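Florico hand gripper station - FAQ
Last edit 2024-12-07. Ask if something's missing.

What gets checked before a shift?
Fingers, cables, board. In that order. Open and close each gripper 3 times, all the way. If one feels gritty, stop, don't force it, swap to the spare.

How do I clean the board?
Damp cloth, no solvent. Faint smudges are fine. Anything sticky isn't.

Cable routing?
Off the top of the gripper, down past the hand, with slack. Too tight and it tugs on your wrist and the readings drift. Too loose and it drags parts over. Check the conector every 30 hours of use, push it home, don't twist.

Which practice part do we use after a finger swap?
The round lid. Flat on the board, pick it up by the rim, put it down, both hands. 30 picks, then note the result in the Girunetti log.
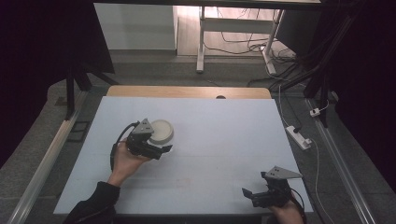
Diarmuid Mac Giolla wrote back that 30 picks is too few on new finger pads, he'd go to 100 before trusting the width reading, and please re-zero after, not just before. Fair. Do 100 on new pads, 30 on everything else.

How do I re-zero?
Fingers fully closed, nothing between them. Hold still. Press zero in the Lacerda panel, wait for the number to settle. Left first then right. Panel mixes them up if you do both at once, known bug, reported in October.

Plate on top has come loose?
Snug the screws by hand, a little each, going round. If it still rocks, tag it and send to Bredwood for repair. No glue!!

One gripper not showing up?
Check power at the strip first. Then unplug that gripper's cable, plug back in, restart the panel. Still dead, swap cables left to right. If the fault moves with the cable its the cable.

Where do spare fingers live?
Top drawer, bag marked L or R. Write down what you take.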